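Looking after props between shows

Most of what goes wrong with props goes wrong in storage. Wipe everything down on the last night, before it goes in the tub. Fake blood and stage makeup are much harder to shift once they've dried, and cold water works better than hot on both.

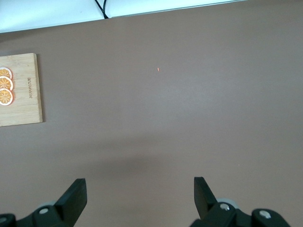 Label tubs by play and act, on the end as well as the lid. For Kullum we had 55 hand props and one list, taped inside the lid of tub one. Letters and newspapers go flat in a plastic sleeve with a spare copy behind each.

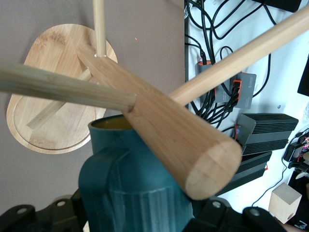 Xinyi Zeng

Don't repaint over gloss. Rub it back with 800 grit paper, wipe off the dust, then use a matt colour - shine picks up every light in the rig. Leave it overnight before an actor handles it.

Anything that gets drunk from on stage should be kept apart from the painted pieces and washed after each performance. Cold black tea passes for whisky, but it stains, so rinse glasses at interval if you can.
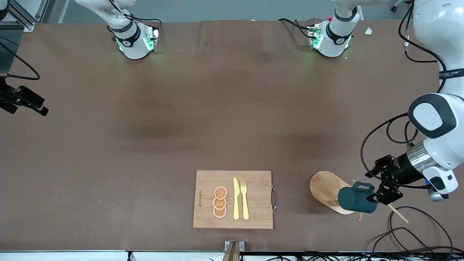
Mug and serving board.

Check chair joints in January, before the first read-through. Wood glue needs a full day in the clamps.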